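"Ask me again when it can find the broom"

Lindalva Fagundes has cleaned for a living since she was nineteen. She started with houses, moved on to two bakeries and a school kitchen, and now runs the night cleaning at Maner, a food hall with 366 seats and one very old freight elevator. For the past year she has also been paid, a few hours at a time, to give her opinion on machines that are supposed to do what her crew does. She doesn't give it gently.

"They invite me because I'm rude," she says. "The engineers are polite to each other. Somebody has to say the floor is still dirty."

We met on 6 Aug 2026 at a café across from the hall, before her shift. I had come with a list of questions about jobs and the future. She wanted to talk about crumbs.

Her complaint is that most people who write about household robots have never thought about what a chore is made of. Take sweeping up after a meal. You need one hand for the pan and one for the brush, and the pan hand does most of the thinking. It tilts, it presses the lip down, it backs up a little with each stroke. Then you carry the whole thing to the trash without tipping it. "My nephew could do it at five. Badly, but he could do it," she says. "A machine that cost more than my apartment, I have to clap when it gets a bun."

I ask whether she did clap. She laughs and says once, yes, for the arms at Nullthorpe, the test shop where she spends most of her paid hours.
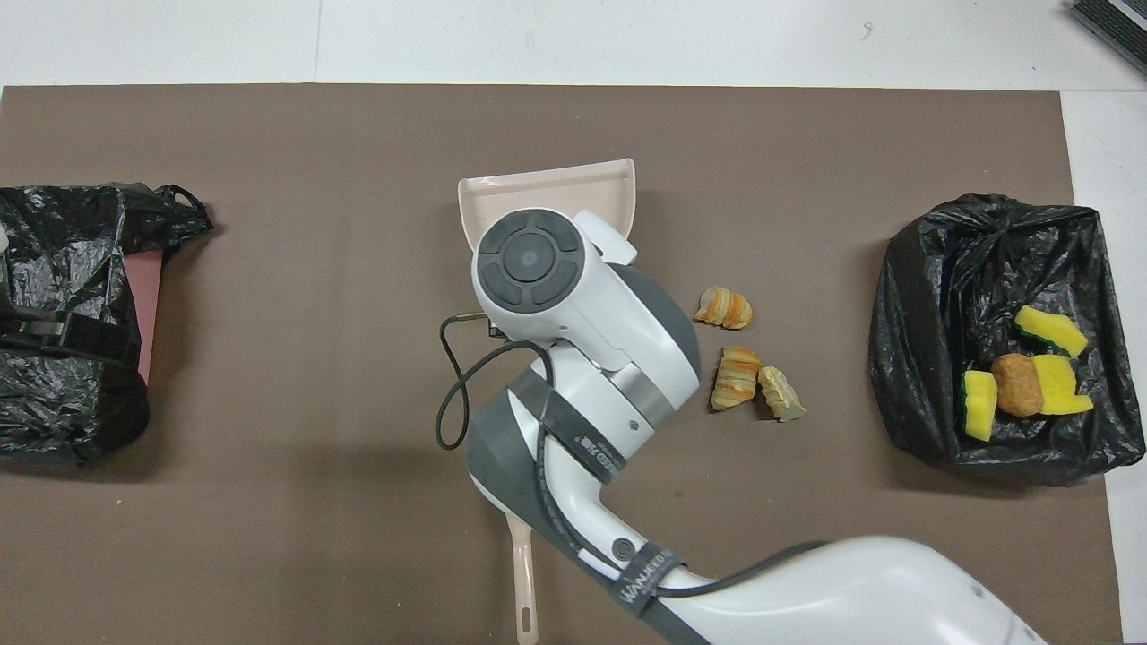
"A pan is a tool for edges," she goes on. "If the lip is a hair off the surface, the small stuff goes under. Every cleaner knows the line of dust you get, that little gray line, and you chase it backward across the room. I asked them, what does it do about the line? They said they're working with larger items at present. Fine. I would like to work with larger items at present too."

She does give credit where she thinks it's due. Holding a thin handle is harder for a machine than it looks, she has learned, and holding two things made for human hands and bringing them together is harder still. She used to assume the makers were wasting time by not building a special sweeping attachment. Now she sees the point of ordinary tools. Her crew's closet is full of them, and no one is going to replace a closet.

What she won't accept is the jump from there to the claims. She carries a folded brochure from a company called Clendness that promises an "end-of-day reset" for small restaurants. I read it twice and couldn't find a sentence saying what would be cleaned. Fagundes has written on it in pen: WHO EMPTIES IT?

"Any machine that collects dirt makes a job," she says. "The bag, the filter, the bin, the thing stuck in the wheel. They never put that person in the brochure."

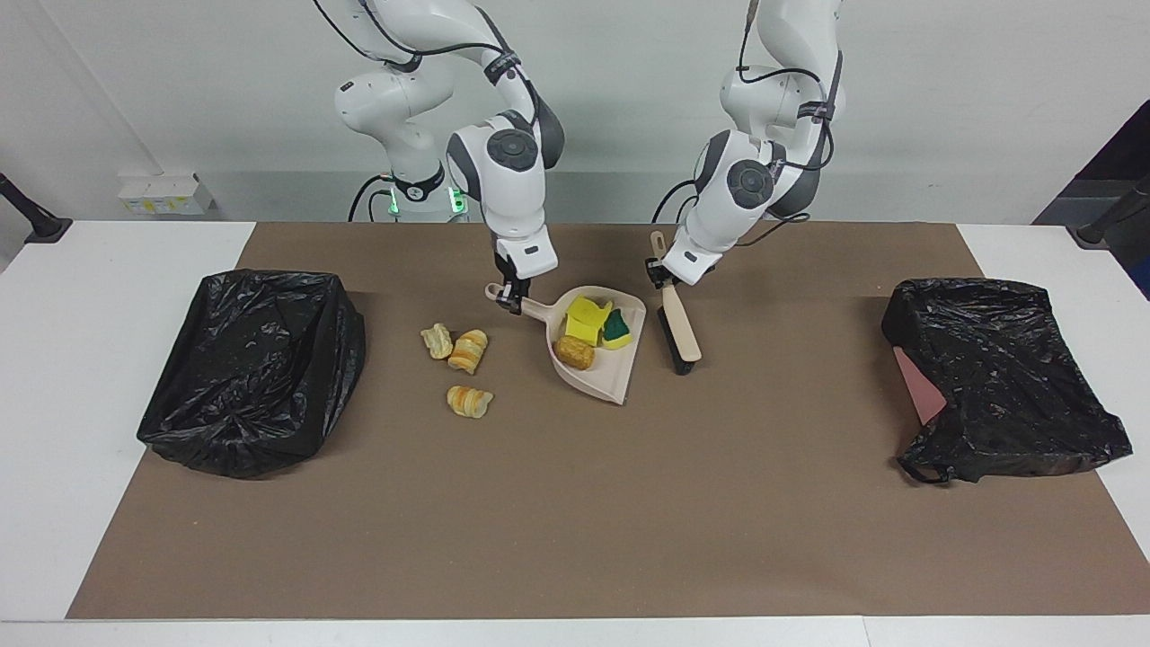 Food is where she gets specific, and where I started to take her side. At the hall, what's left on a table at ten at night is a mixture, and every piece of the mixture moves differently. A wet napkin sticks. An olive rolls. Pastry is the worst, she says, and she brings up the Nullthorpe table again: a couple of sponges and a lump of bread sitting in the dustpan, the brush standing beside it, and three chunks of something like croissant still out on the brown mat, over on the other side of the pan from the brush. "A sponge forgives you. You can hit it wrong and it's still a sponge. Croissant, you push too hard and now you have fifty jobs. Those were nice big pieces, too. Show me the flakes."

I put some of this to Reinaldo Vieira, who used to manage a warehouse packing line and now advises shops on whether to buy this sort of equipment. He mostly tells them to wait. He thinks Fagundes is right about the claims and a little hard on the research.

"She compares it to a person, and she should, that's what the customer will do," he told me by phone. "But on a packing line I had machines that could do one motion all day, and if the carton arrived turned sideways, everything stopped. Picking up mixed stuff from a table with a brush is a different kind of problem. I'd call it interesting. I wouldn't call it a product."

His rule for clients is simple enough to fit on a card. Ask to see the job done 200 times in your own building, with your own mess, and stay in the room. He says he has suggested this to 10 sellers and that 4 of them called back. One of those, a firm named Xue, sent a machine that wiped counters well until it met a cutting board someone had left out. It wiped around the board very neatly. "Which is what a bored teenager does," Vieira said. "So in a sense they matched human performance."

Fagundes enjoyed that when I repeated it to her. She was less amused by my question about whether her crew is worried.

"They worry about the schedule. They worry about their knees. One of the women asked me, if it comes, can it do the grease trap? I said no, it wants the nice part, with the brush. She said then what's it for?"

Would she want one that worked? She takes longer over this than over anything else I ask. She would, for the floor under the banquettes, where you have to kneel, and for the last hour of the night, when people get careless and cut themselves on glass. She would want it to know a fork from trash, since in her experience people with degrees don't always. And she'd want it to put the dustpan back on the hook.

She goes back to Nullthorpe in September. They have asked her to bring a list of typical debris, and she is thinking of skipping the list and bringing them a full bag from the hall, tied at the top, from a night with a birthday party.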